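Closet Rails and Hanger Clips, Photo Gallery

Home > Galleries > Laundry and Closet

These pages go with the closet notes we started in September. The subject of this one is the cream rail with loops along the underside, and the clips and hangers that go on it. Click a picture for the larger size.

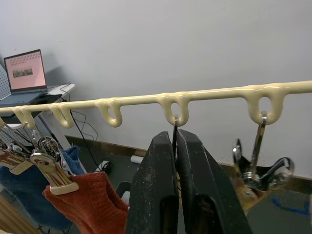
Hangers and a clip on the looped rail, with clothing on the left. 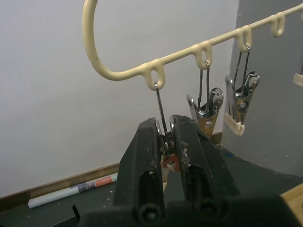
Metal clips hung from the loops. The second one has a coiled spring and a pivot.

A rail with loops behaves differently from a plain closet rod. On a plain rod the hangers slide, and by the end of the week everything has bunched up at one end. With loops, each hook stays where you put it. The drawback is that you have to thread the hook through, and you need to lift the hanger clear before it will come back out. Driss Kettani timed himself both ways with the same 14 shirts and found the plain rod faster to load. He kept the loops anyway, for the shirts he irons.

Spring clips are good for skirts, scarves, dish towels and anything else without shoulders. Check the pads before you use them. A clip that has lost its rubber pads will leave a mark on soft fabric, and on wool the mark can take days to drop out. Replacement pads are sold loose in small bags. Lovely Umali cuts hers from an old bicycle tube and says they grip better than the bought ones, though they are black and should be kept off white cloth until they have been washed a few times.

For heavy items use 2 clips, one at each end of the waistband. One clip in the middle makes the fabric fold over itself and you get a crease down the front.

Coated rails should be wiped with a damp cloth and a little dish soap. Scouring powder dulls the coating. If the coating has split and there is rust under it, don't hang light colors there. Tape is a short-term fix. Ehab Mansour used heat-shrink tubing on the straight part of his, which has held up for 5 years, but it can't be done where there are loops.

Spacing depends on what you hang. Blouses and T-shirts can go in every loop. Sweaters and jackets want an empty loop between them, more if they are going up damp. We leave one end free for whatever has to be worn the next morning.

A few readers asked about storing clips that aren't in use. Don't throw them in a drawer, they catch on each other. Close them onto a strip of cardboard, or leave them hanging on the rail where you can find them.

Reda Salem wrote in to ask if wire hangers from the dry cleaner will fit. Most will, as the hook is thin. Thick plastic and wooden hangers often won't go through a small loop, so take one with you when you shop.

Next gallery: Shelf Dividers and Boxes
Previous gallery: Over-the-Door Hooks

Page views: 679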